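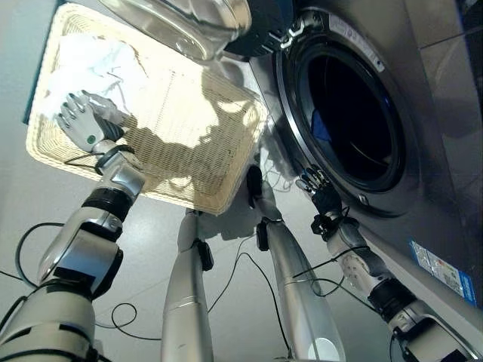 How I finally got a laundry routine that works with a flat woven basket

I used to own one of those tall hampers, the kind where you lose a sock in November and meet it again at Easter. Then I switched to a big shallow tray-style basket with an open weave, and I'm never going back! It does need a slightly different way of doing things, though, so I'm writing mine down.

Getting the basket ready

Run your hand over the inside before the first use. Mine came from a little shop called Hatside and had two scratchy ends poking up near a corner, so I snipped them flush with nail scissors. If yours snags (try it on an old T-shirt first, please), do the same.

Loading the washer

Bring the basket right up next to the machine. With a front loader you want it about level with the door, so I park mine on a low stool. Pull things out one at a time, give each one a shake, check the pockets and in it goes. Stop when you can still fit a hand on top of the pile inside the drum.

Whites go in by themselves at my house. One towel and a couple of shirts is a sad little load, so I let them wait until there's enough to bother with.

Unloading

Wipe the basket out with a dry cloth while the washer is finishing. Lay the damp things in loosely, heavy stuff at the bottom, and keep a hand on the top layer when you lift — a shallow basket will happily drop a pillowcase on the floor. Carry it by the rim on two opposite sides. One-handed on the hip is fine for T-shirts, but not for jeans.

I don't leave wet laundry sitting in it. Even with all those gaps for air, the bottom layer gets that smell, and a soggy weave takes forever to dry.

Cleaning it

Every 3 months or so I vacuum mine with the brush attachment, then go over it with a barely damp rag and stand it on its edge overnight. Skip the hose! I tried that once and the bottom sagged until summer.

Next up is the shelf over the dryer, once I've found brackets that fit.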